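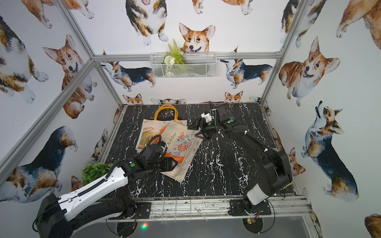
duvville_circ replied that the tote lending policy should remain as adopted, and that a deposit would defeat its purpose. The library issues bags so that a patron who arrives without one may still take home a full loan. A charge at the desk, even a refundable one, will turn away the families for whom the service was set up.

Posted by: skiltow_branch
Re: Tote lending, proposed deposit

The Skiltow branch respectfully holds a different view. Our shelf was stocked in March and was bare before the summer reading period ended. Of the 57 bags issued, 20 have come back. We have no objection to lending without charge. Our objection is to replacing stock each year from the same budget line that pays for book repair.

A deposit of $2 would be returned in full when the bag is returned. Children's cards could be exempt.

Posted by: duvville_circ
Re: Tote lending, proposed deposit

The figures are noted. I would ask whether the bags were checked out on patron cards or simply handed across the desk. At Duvville each bag carries a barcode sewn under the side seam and appears on the patron's receipt with the books. Overdue notices go out in the ordinary way.

Posted by: skiltow_branch
Re: Tote lending, proposed deposit

They were handed across the desk. The barcode labels supplied to us did not survive laundering, and the practice lapsed.

Posted by: tech_services_2
Re: Labels and bag specification

Members may wish to settle the specification before the deposit. The present contract with Tritard covers two grades of bag, and branches have been ordering from both without distinction. The lighter grade is less costly per unit but the handles part from the body under a load of picture books. The heavier grade should be standard for all public lending. Undyed cloth is preferred, as it may be washed with the delivery sacks and does not mark book jackets.

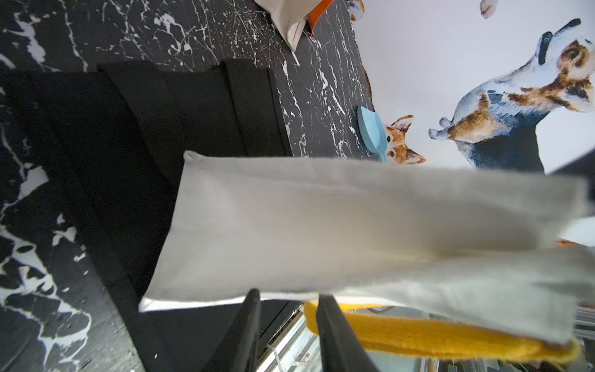 Plain canvas tote, undyed, no printing.

On labels: iron-on barcodes should be discontinued. Woven labels, stitched on all four sides, are available through the same supplier and should be placed inside, below the top hem.

Posted by: outreach_desk
Re: Labels and bag specification

I must disagree with the preference for plain cloth. A bag with the library's name on it is a notice carried through town at no further expense. It is also more likely to find its way back to us. A plain bag looks like anyone's property – and is soon treated as such.

Posted by: tech_services_2
Re: Labels and bag specification

Printing was considered at the last contract review. It adds to the unit price and extends the delivery period. I would also point out that patrons are inclined to keep a printed bag as a souvenir. The branches that ordered printed stock did not report better returns.

Posted by: outreach_desk
Re: Labels and bag specification

Nor did they report worse ones. No branch was asked to keep a record.

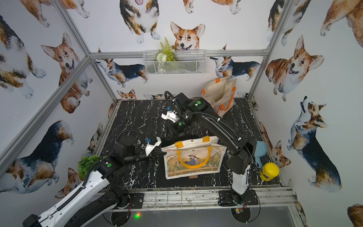 Lending bags, tabletop.

Posted by: skiltow_branch
Re: Storage

A related matter is the storage of returned bags. We received ours stuffed one inside another, which creases the hems and hides whatever has been left at the bottom. Staff have found library cards, a bus pass and one Puma sock. May we have a common procedure?

Posted by: duvville_circ
Re: Storage

The Duvville procedure is as follows. Turn the bag inside out over the returns cart and shake it. Check the seams. Send it to laundry if soiled. Otherwise turn it back and put it on the shelf under the desk, handles to the rear. We do not hang them, as hooks stretch the handles.

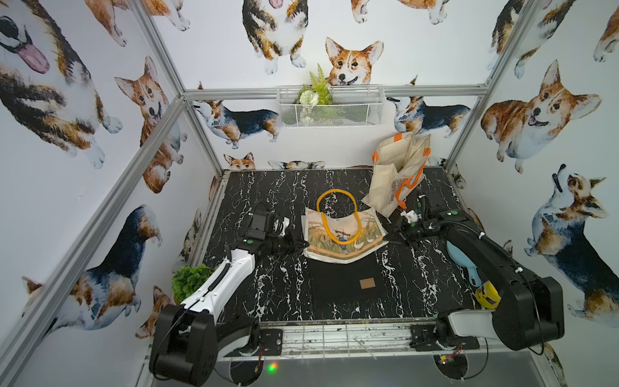
Storage should not be treated as a minor point, in my opinion, for it bears directly on how many bags a branch can keep at the desk. Folding in thirds is tidy but takes staff time, and the folded stack falls over whenever one is pulled from the middle. A canvas tote laid flat, like the one on the black tabletop, needs no folding and goes straight onto a pile. I would recommend flat storage for all branches with a shelf deep enough to allow it.

Posted by: skiltow_branch
Re: Storage

Our shelf is not deep enough. We will continue to fold.

Posted by: forum_admin
Re: Tote lending, proposed deposit

The deposit question will be placed on the agenda for the next circulation meeting. Branches are asked to submit their issue and return counts for the bags beforehand, and to state which grade they hold. Comments on labels may continue in this thread. Comments on printing should be moved to the publicity board.

Posted by: outreach_desk
Re: Tote lending, proposed deposit

I request that printing remain here, as it affects the order.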